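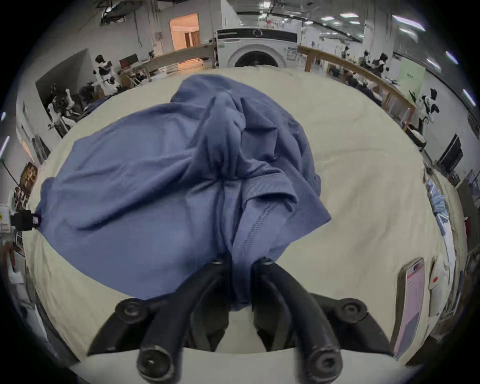 Robotics club: the laundry project and the spring term

The club's main project this year is folding clothes. Members chose it in October from a list of four, and it has taken up most of our sessions ever since. The aim is to have a robot pick a T-shirt out of a heap, open it out on a table and fold it, with no help from a person once it has started. At the moment we are still working on the first of those jobs.

Most of the work so far has been recording. A member works through the task with a hand-held gripper that has a camera on it, using the two fingers of the tool in place of their own hand. Each attempt is saved as a short clip along with the movement of the gripper. The clips are then used to train the program that will control the arm. We set ourselves a target of 2000 clips before starting on training proper, and by the end of last term we had 951 that passed checking.

A clip fails checking if the shirt leaves the table, if a hand gets in front of the camera, or if the person recording stops halfway to think. The last of these is by far the most common. New members should plan the grasp before pressing record and then carry on to the end, even if the fold comes out badly. A bad fold is still worth keeping. A clip with a long pause in the middle has to be thrown away.

T-shirts have been harder than the towels we practised on. A towel has four corners and any one of them will do. With a shirt that has been dropped in a heap, it is often hard to tell a sleeve from the hem, and if you pinch two layers where you wanted one the whole thing comes up as a twist. The Zelton group has been trying a slower approach, lifting the cloth a little, letting it hang and then going back for the shoulder seam. The Plarudham group prefers to grab the middle of the heap and shake. Both groups will keep recording their own way until we have enough clips of each to compare.

Please start every clip with the shirt dropped from about chest height. Do not arrange it. Several clips from the autumn began with the shirt lying nearly flat, and the program learned very little from them.

The Zamuvitz Cup

We have entered two teams for the Zamuvitz Cup, in the soft materials class. Teams are given 20 minutes and a basket of mixed clothing. Points are awarded for each item folded and taken away for anything that ends up on the floor. The rules allow one restart. Entries must be sent with a written report of no more than 900 words, and both teams should have a first draft ready by half-term. Reports from earlier years are in the blue folder on the shared drive and are worth reading before you begin, particularly the sections on what went wrong.

The Symonenko bursary is open again to members who need help with travel to the competition. Forms are on the noticeboard and can also be sent by email on request.

Sessions

Recording sessions this term are on Tuesdays after the last lesson. Training and programming will have a separate session on Thursdays, and members may come to either or both. You do not need to have written code before to join the recording group.

Clean T-shirts are wanted, in any adult size and in plain colours. Shirts with large prints are no use to us yet, as the print stiffens the cloth and changes the way it folds. Please wash them first and put your name inside the collar if you want them back.

Club newsletter, January 2021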